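Place Pages: Frequently Asked Questions

What is a place page?

A place page is a single record in the gazetteer, set out for reading. It gives the name of the settlement, the division it belongs to, its position, its height above sea level and the distance to the nearest larger places. The entries for Zondon, Povex, Mạc and Pornov all follow the same layout.

What is the difference between a settlement and a section?

A settlement has its own boundary or its own recognised centre. A section is part of another place and is listed under it. Sections have their own coordinates but no separate population figure. If a section is later given its own boundary, the record is changed and the old page address is kept as a redirect.

How are distances worked out?

All distances are measured in a straight line over the surface of the earth, from one centre point to the other. They are given in kilometres first and miles second. The mile figure is converted from the unrounded kilometre figure, so converting the printed value yourself may give a small difference in the last digit.

Why is the road distance so much longer?

Roads go round hills, water and private land. The distance from Povex to Zondon is 144 km in a straight line and 281 km by the usual road, which follows the river to the only bridge. We do not publish road distances on place pages - they change whenever a route is opened or closed.

Where is the centre point of a place?

For towns it is the main square or, failing that, the principal public building. For villages it is the middle of the built-up area. For sections it is the middle of the area covered by the name in local use. The centre point is not the middle of the administrative boundary, which may include a good deal of empty ground.

The distance from a section to the capital is the same as the distance from the main town. Is this an error?

Usually not. Where the centre of a section is not known, the record takes the coordinates of its parent place until better ones are supplied. Such records carry the letter P after the coordinates. There are 40 of them in the Pornov division at present.

In what form are coordinates given?

Decimal degrees, latitude first. North and east are positive, south and west are negative. Degrees, minutes and seconds are shown on the printable version of the page only.

How are names spelt?

We use the local spelling with all its marks, as in Mạc. The search box ignores marks, so typing Mac will find the same record. Former names and common variants are held as alternative names and can be searched, but they do not appear in the page title.

Two places have the same name. How do I tell them apart?

Look at the division given under the title. Where two places in one division share a name, the name of the nearest town is added in brackets. Record numbers are never shared or reused.

What does the local time on the page refer to?

It is the standard time of the division, with the summer change applied where there is one. It is worked out on our server and does not depend on the clock of your own device.

How often are the records updated?

The full set is rebuilt every April. Corrections accepted between rebuilds are added in batches. The last batch was added on 22nd October and dealt mainly with heights in the Povex division.

How do I report a mistake?

Send the record number, the field that is wrong, the correct value and your source. A published map or an official list is preferred. Corrections are checked by Delali Ametepe, who edits the place records, and a reply is normally sent within 8 working days.

Can I use the height figure to judge the weather?

Only in a general way. The height is that of the centre point, and air temperature falls by 6.5 degrees Celsius for each kilometre climbed under standard conditions. Actual conditions depend on wind, cloud and the shape of the ground. A page can tell you that Mạc stands well above Zondon, but whether to take a quilted down jacket with a hood, like the taupe-grey one spread over the cloud-print sheet, is a question for a forecast. Place pages carry no climate averages.
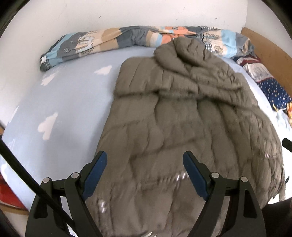

Contact the records desk | Copyright Place Pages | Back to top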